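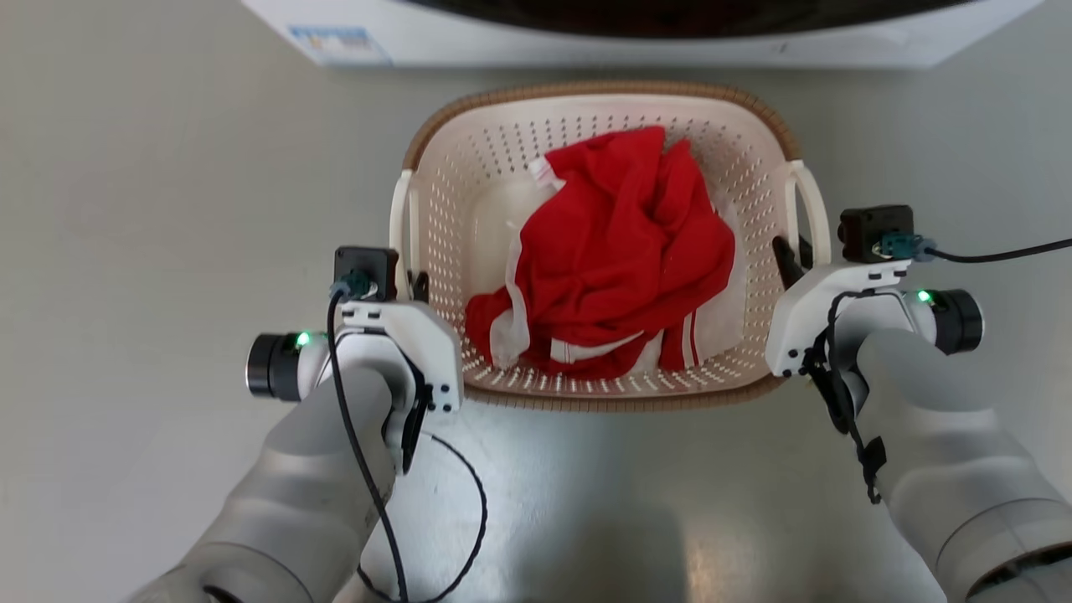 29 December 2025

**Score the handoff, drop the fold**

The student manipulation league ends its year with a laundry event, and the laundry event ends with a folded shirt. I have coached the Flullell team since September and I think the fold should be removed from the scoring.

The current rules give 60 points for the fold and split what is left among approach, grasp, lift, transport and unload. A team reads a table like that once and plans its term around it. Ours did. By midterm the students had logged 193 folding attempts on a flat table with a single pre-placed shirt, and had not yet picked up a basket with clothes in it.

The basket is the better problem. It has two handles, so both arms have to close on it and rise at the same rate. If one side leads by a few centimeters, the load slides toward the low end and the wrist torques stop matching the model. The load itself is soft, its center of mass is unknown, and it changes every run. Students have to deal with contact, timing and force limits in one motion. These are the topics in the first half of the course text, and the fold exercises very few of them.

Folding on a table, as the league runs it, is mostly a data problem. The team with the most demonstrations wins. Lovano arrived at the regional with 3,083 recorded folds and placed first. They earned it under the rules as written. Their lift was the slowest in the bracket, and it cost them almost nothing.

Hjørdis Vik, who wrote the present score sheet, has argued that spectators understand a fold and do not understand a lift. I accept the first part. A folded shirt is easy to judge from the back row. But the league is graded coursework for most of the people in it -- 118 students this year -- and the back row is not enrolled.

There is also a fairness issue. Collecting folds takes operator hours. The Weerasinghe team has two members and one shared bench. A two-arm lift can be worked out on paper, tested in simulation, and tuned in roughly a week on hardware. Small teams can compete at that.

My proposal is short. Keep the basket, keep mixed garments, and require a lift, a carry and a set-down with nothing spilled. Measure rim tilt throughout. Move the fold to an optional demonstration with no points attached. Sotura already runs its in-house trials this way, and their score sheet fits on one page. I have sent a copy to the rules list with the tilt limits marked for discussion.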